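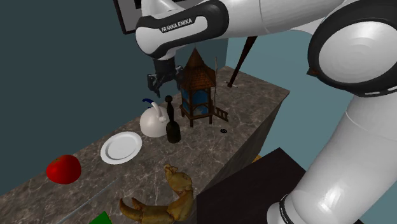 Figure 4.1 A simulated arm and gripper above a cluttered worktop, with the kettle and bottle standing close together.

Chapter 4
Sharing the Bench: Rules and Good Practice for Small Robot Arms

What you will learn in this chapter
How to tell a rule from a standard, and a standard from good practice
How to write a risk assessment for a task, a tool and a layout together
How to set limits on speed and reach, and how to check that they hold
What a simulation can be used to prove, and where you must measure instead
How to keep records that another person can use

Before you start
You should have read Chapter 2 on joints and reach, and Chapter 3 on grippers. You will need your workbook and a copy of your own lab's safety sheet. If your lab does not have one, hold on to that thought until Section 4.6, where you will write it!

4.1 Why the rules are worth your time

Many students come to this chapter expecting the dull one. We hope to change your mind by the end of the first exercise. The rules for working near robot arms are a wonderful piece of shared thinking. Each clause was argued over by people who build arms, people who buy them and people who stand next to them all day, and once you learn to read the clauses with that in mind, you start to see the accident that each one is trying to stop.

Take a worktop like the one in Figure 4.1. An arm has to pick one thing from a crowd of others. The bottle has a tall, narrow neck. The kettle has a spout and an arched handle. A plate lies flat, and an apple is round and will roll if it is nudged. A small tower-shaped model stands on four thin legs beside the gripper, and it would not take much of a knock from a passing wrist to send it over. Ask a beginner what the hazard is and they will nearly always say "the arm". Ask someone with a few years at the bench and they will start talking about the path, the load, the tool and the things that might fall. This chapter is about learning to talk like that second person.

4.2 Three words that get mixed up

A rule, in this book, is something you must follow. It may come from the law of your country, from your employer or from your school. If you break it, work stops.

A standard is an agreed written way of doing something. Standards bodies publish them, and they are revised from time to time, so always note which edition you are using. A standard may become a rule if a law or a contract says so. Otherwise it is the best starting point you could ask for, and a great deal of careful work that you do not have to repeat.

Good practice is what skilled people do that may not be written down anywhere. Clearing the bench before you load a new program is good practice. So is saying "moving" out loud before you press start, even if you think you are alone.

All three matter, and they often overlap. In the Dustholm teaching lab, which we follow through Part Two of this book, the safety sheet marks every line with R, S or G to show which kind it is. Try doing this with your own sheet. Most people find that a few lines they had taken for law are really habit, and one or two things they had treated as habit are law!

4.3 Assess the task as well as the machine

An arm sold as safe to work beside is only one part of the story. Fit a blade to it and you have a moving blade. Ask it to carry a full kettle and you have hot water travelling through the air at head height for anyone sitting down. For this reason a risk assessment covers the whole job: the arm, the gripper, the object, the surface, the people and the program.

Start with four plain questions.

What can the arm reach? Include the elbow and the upper links. Students watch the fingers, quite naturally, and forget that the large links swing through space as well. In Figure 4.1 the arm arches over the top of the worktop and comes down again on the right. The gripper could be in a perfectly good place while a link further back is heading for a wall or a shelf.

What can it trap? Look for gaps that close. Fingers can be caught between gripper and worktop, between two links, or between a link and a fixed edge.

What can it drop, tip or spill? Go through the objects one at a time. Write down the mass and what is inside.

Who might walk in? Think about cleaners, visitors and the person from next door who wants to borrow a cable.

4.4 Limits you can check

A limit is only useful if you can test it. "Go slowly near the edge" is a wish. "No faster than 100 mm per second within 400 mm of the front edge" is a limit, and you can check it with a tape measure and a log file.

Those are the figures used for the first exercises at Dustholm. They are teaching values, chosen to give students time to see a mistake coming. Please do not copy them into your own work. Your values must come from your own assessment, your arm's manual and the standard that applies where you are.

Keep limits in one place. In the Hemport project, which you will meet in Chapter 7, the team found the same speed limit typed into three different files, with two different values. Their fix was a single settings file, read at start-up and printed on the screen before the first move. It is a lovely simple idea and we recommend it warmly.

4.5 What simulation can tell you

Simulation is one of the great pleasures of modern robotics. You can try a reckless path before lunch, learn from it and hurt nothing at all. Used well, it will show you whether the arm can reach the target, whether a link passes too close to a wall, and how the path changes if you move one object a little to the left.

It is weaker on anything to do with touch. How much a surface grips, how far a bottle leans before it goes, how a part bends when squeezed: these depend on numbers that somebody had to choose. The Kermani test set, used in this chapter's exercises, has 235 worktop layouts, and every one comes with a list of the values that were assumed. Read that list first. A claim that rests on an assumed value should be measured on the real bench before anyone relies on it.

A fair statement in a report might read: "In simulation, the arm kept its set distance from all fixed objects in every layout. Contact forces were not assessed." Two short sentences, and the reader knows exactly where they stand.

Try it yourself 4.1
Work in pairs. Study Figure 4.1 and pick an object for the gripper to collect. Each of you should write down, separately, the three hazards you think matter most for that move. Compare lists. Where you differ, talk it through until you can agree on an order, then write one limit for each hazard in a form that could be tested. Keep your sheet, as you will need it again for the Lundutano case study at the end of the chapter.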